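Ticket 3519
Component: Samonte / container pose
Status: Fixed, waiting on release
Reported from: Gromcombe
Title: Container yaw jumps 90 degrees while both hands are on the rail

Samonte 3D pose output for the fabric container is unstable on head-camera input. The estimate starts out fine, then yaw jumps by 90 degrees between one frame and the next and stays there. The Andby planner takes the new yaw as real and rebuilds the path with the container sideways. No error is raised. Confidence stays high through the jump.

First jump is at frame 370 of the sequence. I get it on every replay with the default config. Restarting the node clears it until the next time a hand gets close to a corner.

The fit uses the white corner connectors as keypoints. At Gromcombe there is a lot of other white stuff on the shelves, and the pillow stacks behind the container seem to be giving us extra candidates.
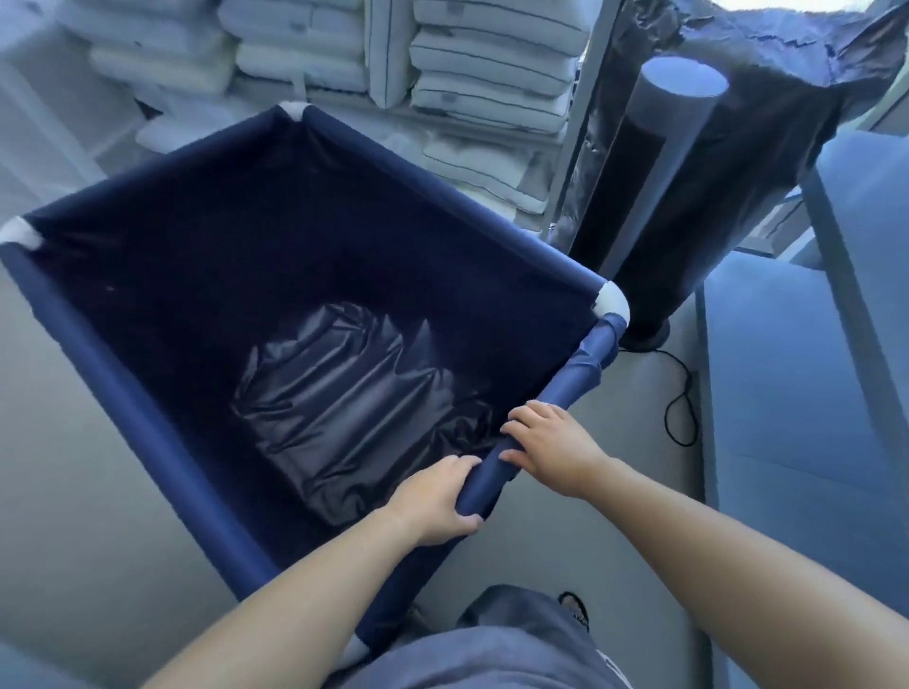

Jhun Manalastas: Can you turn on the candidate overlay and rerun? If the extra candidates are outside the container mask they should be thrown out before the fit. If they aren't, the mask is the problem and the corners are fine. Also please say which branch you're on. The Asstead branch has a different assignment step.

Reporter: Main, not Asstead. Overlay is on now. The pillow candidates are rejected, so I was wrong about those. All four real corners are found up to the jump. After it they are still found, but the labels have shifted by one: near right becomes far right and so on around.

Jhun Manalastas: OK, then it's assignment. The frame is close enough to square in our model that a shifted labeling gives nearly the same reprojection error. Try it in the aisle section too, where the background is different.

Aisle section, same config. There's a white unit with a grille to the right of the container and white storage boxes above it. The labels shift there as well, with the right hand on the rail near the near right connector. Masking out everything right of the rail made no difference.

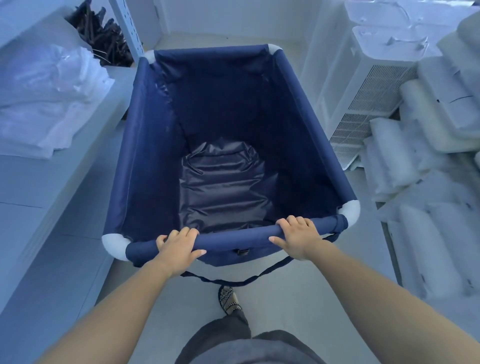

What was tried

1. Raised the keypoint threshold. Fewer candidates, same jump.

2. Set temporal_window to 40. The jump comes later but still comes. Once it has happened the longer window holds the wrong yaw in place, so this is worse in practice.

3. Set assign_mode to fixed. No jump, but the track is lost whenever a far corner is hidden by the fabric on the top rail, and it doesn't come back by itself.

4. Added the hands as a prior. Both hands are on one rail, so the rail between them should be labeled near. This worked on every part of the sequence I ran it on, including the view straight down into the container with the far corners small and partly covered. 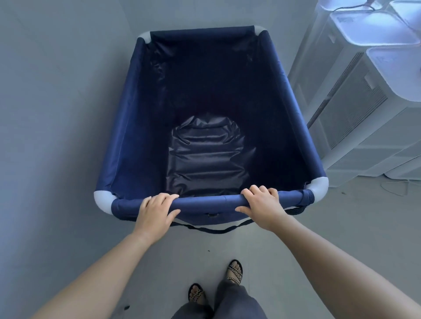 The hand prior only needs the two wrist points, which Samonte already publishes, so there is no new model to load. It is off by default. With one hand or no hands on the rail it falls back to the last accepted labeling and does not try to relabel.

Jhun Manalastas: Please cap how long it can hold the last labeling. If somebody lets go and walks to the other side we want it to start over.

Added hold_ms, default 3000. After that the labeling is dropped and the fit starts clean. Andby gets pose_valid = false in between and keeps its current path.

Remaining

Replay on the Asstead branch is still to do, I'll run it Tuesday. The confidence value needs its own ticket. It should go down when two labelings score almost the same, and right now it only reports the better one.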